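About Rirthorpe

Rirthorpe supplies tableware, cutlery and small kitchen furniture to places where people stay for a while and cook for themselves: furnished apartments, student residences, guest houses, staff housing. We sell complete kitchen sets, single replacement pieces, and the drawer units that hold them. Our showroom and warehouse share a building in Cirkside.

The business was started by Atieno Tanui, who managed furnished apartments before that and spent a good part of each changeover looking for missing forks. Noman Marwat joined two years later. He had worked in a furniture shop and took over everything made of wood. The two of them still run the company. Atieno handles buying and customers, and Noman handles the workshop, the warehouse and deliveries.

What we sell

Our range is small. A kitchen set from us contains plates, bowls, table knives, forks and spoons, plus a few knives for preparing food. Pans, glasses and electrical goods are not part of it. Customers ask for these fairly often and we pass them on to other suppliers in town.

The tableware line is called Drostano. It is plain round white ware with a thin black line at the rim. We have kept the same shape and the same line from the start, so a plate bought this year will stack with one bought in our first year. The line helps at changeover too. A white plate on a white table is easy to overlook, and with the rim line you can see it from the doorway. It also shows up a chip at the edge faster than an all-white plate does.

Table cutlery is plain metal with no pattern on the handle. We chose it on the advice of our early customers, most of whom had drawers full of odd pieces from several different sets. With a plain handle an odd fork doesn't stand out as much. For preparing food we supply black-handled knives, smooth and serrated. The serrated one is the knife guests reach for most, for bread and tomatoes and sometimes for opening parcels, and it is the one we replace most often.
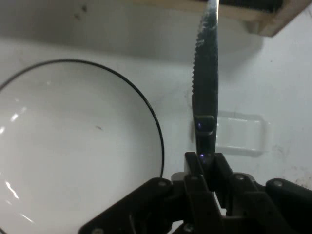 Replacement pieces are sold singly. If you are short one bowl, you can order one bowl. This was a rule from the beginning and it does make extra work for the warehouse, where Noman keeps open cartons on the lower shelves for picking and sealed ones above. Postage on a single piece is more than some customers expect, so many of them keep a list and order a couple of times a year.

The Jadoon drawer unit

Many of the kitchens we supply are small, and some have no built-in drawers at all. For these we make the Jadoon, a wooden box with a drawer that sits on a table or counter against the wall. It came out of a job in a converted building where the kitchenettes had a counter, a sink and a shelf, and the cutlery was being kept in a mug.

The Jadoon is made in our own workshop from light-brown wood with the grain left visible. The handle is a black metal bar on two short posts. We tried a cut-out finger pull on the early ones. It looked neat, but crumbs went in through it and people with larger hands didn't like it. The bar handle can be pulled with one finger, or with a wrist if your hands are full.

The inside of the drawer has no fixed dividers. We get more questions on this than on anything else we make. Fixed dividers suit one arrangement of cutlery and get in the way of all the others, and the corners of the compartments are hard to clean. We leave the drawer open and let customers lay it out as they like. Some use trays. Others use clear stands and holders, which keep a knife or fork raised and apart from its neighbor and let you see the bottom of the drawer. Clear ones are our own preference in the showroom.

A Jadoon is meant to be repaired. The handle can be changed, and we will refit a drawer that has started to stick if you bring the unit in. We don't recommend oiling the inside. Wipe it with a cloth that is nearly dry, leave the drawer open until the wood has aired, then put the cutlery back.

How we test a layout

Before we send a set to a new customer we lay it out on the white table in the showroom and go through a meal with it, from taking things out of the drawer to putting them back. It is a dull job and we think it is worth doing. Most complaints about shared kitchens turn out to concern reach and order: the knives are behind the spoons, the bowls have to be lifted out to get at the plates, the drawer can't be opened while somebody is standing at the sink.

The table has been in use since we opened and has picked up its share of marks. We have left it as it is. A kitchen counter in a rental has marks on it too, and a layout should be judged on something similar.

We start with one place setting. A plate or bowl goes in the middle, the cutlery goes beside or behind it, and the drawer unit goes at the side where it can be opened without moving anything. Then everything is put away again, one piece at a time. If a knife has to be turned around twice before it will lie down in the drawer, the layout is changed. Noman times none of this. He looks for the moment where a hand stops and hesitates, and moves whatever caused it.

Some findings from this have become standard advice. Table knives go in lengthwise with all the blades pointing the same way. Forks and spoons get separate places, even in a narrow drawer. Sharp knives should not share a drawer with table cutlery in any kitchen used by strangers – put them in a block or on the wall, and tell people where they are. The bowl stays on the table until the cutlery is put away, so there is somewhere to drop the small pieces while you sort them.

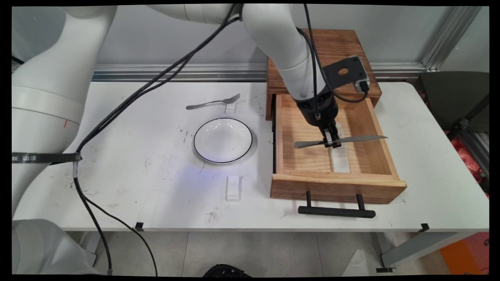
Our customers

We supply roughly 100 kitchens a year. Most belong to people who run a handful of apartments and deal with everything themselves, including the laundry and the keys. We also supply student residences, where the quantities are larger and the pieces go missing faster. One residence manager orders spoons every April without fail and has stopped telling us why.

Private customers are welcome too. People moving into a first apartment often want one of our sets with nothing added, and there is no minimum order. You can collect from the warehouse if you let us know beforehand.

We are sometimes asked to match tableware from other makers. We can't do this. If you have part of a set you like, keep it, and buy our plain cutlery to go with it.

Putting a kitchen back in order

Alongside the sales side we offer a changeover visit in and near Cirkside. One of us comes to the apartment, empties the cutlery drawer and the plate shelf, cleans both, and counts the contents against the list that came with the set. Missing pieces are replaced from the van. Chipped plates are taken out. A standard kitchen takes 90 minutes.

The visit ends with a card left inside the drawer showing what belongs there. Atieno writes these by hand and keeps them short. A guest who can see where the forks go will usually put them there. Long notices get ignored, and laminated ones end up behind the toaster.

We don't photograph guests' belongings or go through cupboards we haven't been asked to look at. Anything personal found in the drawer is handed to the owner of the apartment.

Returns and breakages

Pieces that arrive broken are replaced free of charge. Please keep the packing until you have unpacked everything, and send us a photo of the damaged piece together with the label on the carton. There is no need to send the pieces back.

Unused items can be returned in their original packing. We can't take back serrated or other sharp knives once they have been opened. Drawer units can be returned if they have not been drilled or screwed to the wall.

Orders for the end of the year should reach us by 14th December. Anything that comes in later is packed after the break, in the order received.

Visiting us

The showroom is on the ground floor, to the left of the warehouse door. You can handle everything on the table and open and close the drawers as much as you like. Bring the measurements of your counter if you are thinking of a Jadoon, including the depth from the wall to the front edge, and allow room for the drawer to come out. If you have an existing drawer you want to fit out, bring the inside measurements and a few pieces of your own cutlery.

Please ring before you come. When there is a delivery out, the building is sometimes closed for part of the morning.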